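Michalis Sfakianakis wrote the first draft of the picking cell rules at Cleta in April, after a hose snagged on a fixture and tore loose during a night run. The draft ran to 11 pages. The version his team uses now fits on one.

"People skipped the long one," he says. "I skipped it myself."

The sheet starts with the bin. It has to be clamped before the arm is powered, and whoever starts the shift pushes on it by hand. If it moves, the clamps get reset and the bin position is taught again. Cables and hoses come next. Sfakianakis wants them tied along the arm with enough slack for the wrist to turn, and he wants someone to run the full range at low speed and watch them.

"Software won't tell you a hose is rubbing," he says. "You have to stand there and look."
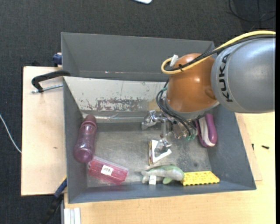

Mixed items get their own section. Cleta tests with 159 different objects, and the rule is that none of them leaves the set just for being hard to grip. A failed pick is logged the same way as a good one – same form, same fields. Every 500 picks the fingertips are checked for wear, and the result is signed.

Arnel, a partner on the project, wanted that interval set at 1000. Sfakianakis said no. "We had no data for 1000. When we have it, I'll change the number."

He is less firm about tape and other quick fixes inside the bin. The sheet allows them, with a date and initials in the log. Reaching in while the arm is live is the one thing with no exceptions – the drives go off first, even for a dropped screw.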